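Section 4: Working inside a desktop tower

Zostar refurbishment guide, bench edition

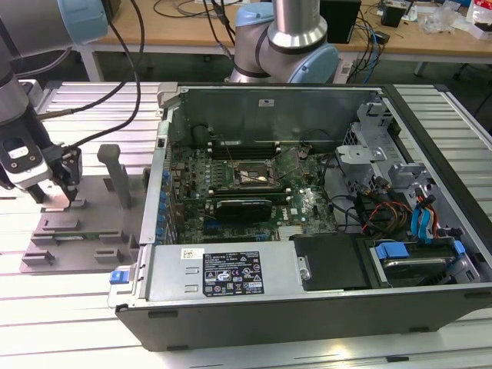 This section covers opening a donated or returned tower, cleaning it, fitting a processor cooler and checking the cables before the side panel goes back on. It applies to full-size and mid-size cases. Small form factor machines are dealt with in Section 5.

Read the whole section once before you start. Allow 50 minutes for your first machine.

What you need

Cross-head screwdriver, medium
Anti-static wrist strap with clip
Soft brush, 25 mm or narrower
Lint-free cloths and isopropyl alcohol
Thermal paste (the Bako 6 g tube is the one kept in the drawer)
A tray with a lid for screws

4.1 Opening the case

1. Shut the computer down, switch it off at the wall and pull out the mains lead. Remove every other lead from the back.

2. Press and hold the power button for 6 seconds to run down any remaining charge.

3. Lay the tower on its side on the bench, with the removable panel facing up. Keep the feet clear of the bench edge.

4. Release the side panel. Depending on the model there will be a latch, a sliding catch or two screws at the back. Slide the panel before lifting it - forcing it upwards bends the lip.

5. Clip the wrist strap to bare metal on the chassis. Painted surfaces do not give a good contact.

CAUTION: Never open the power supply. It can hold a dangerous charge after the mains lead has been removed. If the unit is faulty, replace it whole.

4.2 Cleaning

1. Brush dust away from the fan openings and the memory slots, working towards the back of the case.

2. Hold fan blades still with a finger while you brush them.

3. Wipe the inside of the metalwork with a dry cloth. Do not use alcohol on printed labels, as the ratings will smear and the next person will need to read them.

Note: Leave the plastic slot latches closed while you brush. They are stiff on older machines and the hinges snap if they are knocked when open.

4.3 Processor and cooler

1. If there is a processor in the socket, clean off the old paste with a cloth and a little alcohol. Let it dry.

2. If the socket is empty, check the contacts under a good light before going further. Any bent or dirty contact means the board goes to the repair shelf.

3. To fit a processor, raise the lever, open the retention bracket and line up the corner marks. Lower the processor straight down without sliding it. Close the bracket and then the lever.

4. Put a small dot of paste in the centre, the size of a grain of rice. Do not spread it.

5. Seat the cooler and tighten the screws a little at a time, going corner to corner. Connect the fan lead to the header marked for the processor fan.

CAUTION: Do not touch the socket contacts with a brush, cloth or finger. Never power up a machine without its cooler.

4.4 Drives and cables

1. Check that the hard drive sits fully home in its bay. If it uses side rails, both should be engaged.

2. Press each SATA connector in at both ends. They work loose easily when a case is tipped over.

3. Route spare power leads away from fans and tie them back to the drive cage. Do not pull any cable tight across the memory slots.

4. Press down gently on each expansion card to confirm that it is seated.

4.5 Closing up

1. Count the screws in the tray against the job sheet.

2. Refit the panel, stand the tower upright and reconnect the mains lead, a monitor and a keyboard.

3. Start the machine and stay with it until the set-up screen appears. If it beeps and stops, go to the fault table in Section 9.

4. Write the result on the job sheet and fix a Clemau label to the side panel.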